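Chapter 6
Setting Up and Maintaining a Tabletop Handling Cell

A tabletop cell is small enough to be put together in an afternoon, and most of its faults come from that afternoon. This chapter follows one cell, the Kekgate training cell at Villthorpe, from the mounting of the arm to the routine checks that keep its grasps repeatable. Section 6.1 deals with the work surface, Section 6.2 with the wrist and gripper, and Section 6.3 with the service log.

The work surface is treated as part of the machine. If a cloth is used, it must be pulled flat before the table height is taught, as a fold under a bowl raises the rim and shifts the grasp point. Thin-walled plastic ware is a useful test load - it is light, it nests, and it shows a badly set gripping force at once. 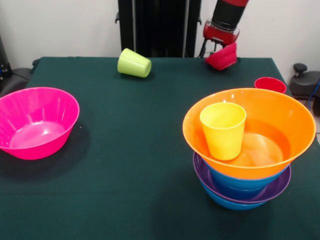
Figure 6.1 Gripper holding a bowl near the far edge of the table. The nested stack is at right.

Rim grasps place an uneven load on the fingers. The bowl hangs to one side of the grip, and any play in the finger mounts appears as tilt. The Golestani procedure used in this chapter checks for play with the arm stopped and the gripper closed on a gauge block. Movement of more than 2 mm at the fingertip calls for new mounting screws.

The service log records grasp cycles as well as dates. At the first inspection the Kekgate counter stood at 2,813 cycles, and two finger pads were replaced. Pad wear, cable routing and wrist alignment are then checked in that order, using the Trunow sheet reproduced at the end of Section 6.3.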